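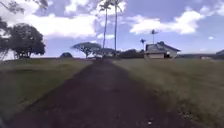 Newsletter > Draußen unterwegs > Spazierwege

Immer geradeaus: der lange Weg durch die Wiesen von Karstead

Manchmal braucht es gar keine Berge! Seit April laufe ich fast jede Woche den Wiesenweg bei Karstead, und ich freue mich immer noch jedes Mal, wenn er so schnurgerade vor mir liegt. 2680 Meter sind es von der Haltestelle Drorville bis zum alten Gatter, für die ich rund 33 Minuten brauche (mit Stehenbleiben und Gucken natürlich länger). Der dunkle Weg, links und rechts Gras, darüber ganz viel Himmel – mehr muss für mich nicht sein.

Besonders gern mag ich die großen Bäume. Unter so einer Krone schmeckt das Käsebrot gleich doppelt so gut, und der Blick reicht weit über die Wiesen!
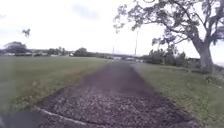
Kommt man dort auch mit dem Kinderwagen durch?
Mit großen Rädern klappt es gut, mit kleinen wird es auf dem Schotter mühsam.

Am 11. September gehen wir die Strecke gemeinsam, Treffpunkt ist die Haltestelle Drorville. Bringt etwas zu trinken und feste Schuhe mit, unterwegs gibt es keinen Kiosk. Ich freue mich auf euch!

Yupin Petchrat

22 Mal geteilt | 7 Kommentare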